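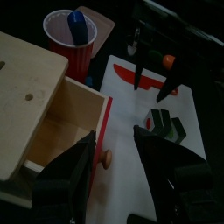
Wooden drawer, partly open

Cover letter when the ad says it's optional?
Posted by Nazarenko, 5 October 2024

I'm applying for a stock clerk job at Farholm. The form has a box for a cover letter marked optional, with a limit of 300 words. I've been out of work since July. Should I fill it in or leave it blank?

Marta Horobets
Fill it in. Name the job, say which of your past duties match the ad, and give the dates you can start. Mention the gap in one line and move on.
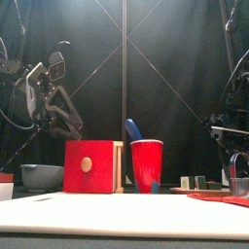

Can I use the same letter for every job? You can keep the middle part, but change the job title, the company name and the duties you mention each time.

Zidora
I left it blank and got an interview anyway. Depends on the place I guess.

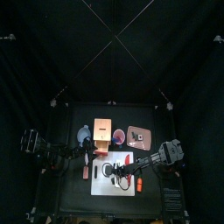

Skernari: Blank was fine at my last job too, but they had 11 applicants. For a bigger company I'd write something, even 30 words. Check the spelling of the manager's name if the ad gives one.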